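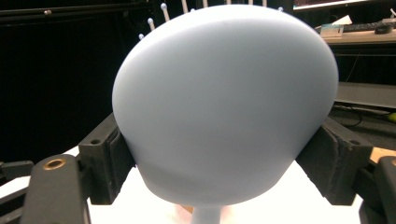 Come and hold a gripper for us (and help us stop dropping things)

I run the small handling lab at Piltberg, and I'm looking for 14 people to spend a morning or an afternoon with us in August, picking things up and putting them down again. It's more fun than it sounds, I promise!

What went wrong

Back in the spring our automatic arm, the one we call Bastos, let go of a glass lampshade in mid-move. It cleared the edge of the table and smashed on the floor right next to a colleague's foot. We went through the log and found 46 slips before that one, all small, all on smooth rounded things, and the software had marked every one of them as a good grip. So the arm thought it was holding on when it wasn't. That's a safety problem, and Bastos has been switched off ever since.

What I want now is a big pile of grips done by people, with the same kind of two-finger jaws, only hand-held. You feel a slip coming long before our software does (your wrist just knows), and I'd like to learn what you do about it.

What you'd be doing

You squeeze the tool, the two black fingers close on something, you lift it, tilt it a little, set it down. Domes with a stem underneath are the worst, so expect plenty of those. When you feel it start to go, say "slip" out loud and carry on or stop, whichever you like. Drops are fine! I want the drops. Nothing in your session is made of glass, I've seen to that.

A session is 3 hours with a proper break and snacks. You'll get a Berelberg gift card worth 46 dollars at the end, even if you decide to leave early.

Who can join

Anyone 18 or over who can stand at a table and squeeze a handle. Left-handers, please write, I only have one so far. No tech background needed. If you've had a wrist or thumb injury lately, sit this one out, the tool gets heavy after a while.

Closed shoes, please. Long hair tied back, no dangling bracelets. We'll do a short safety talk first and show you the stop button for the recording.

How to sign up

Send a note to the Prendby desk with "gripper" in the subject line, and tell me which hand you write with and whether mornings or afternoons suit you. Mornings start at 9, afternoons at 1. We're in room 13, up the back stairs, or use the elevator by the bike racks and turn left.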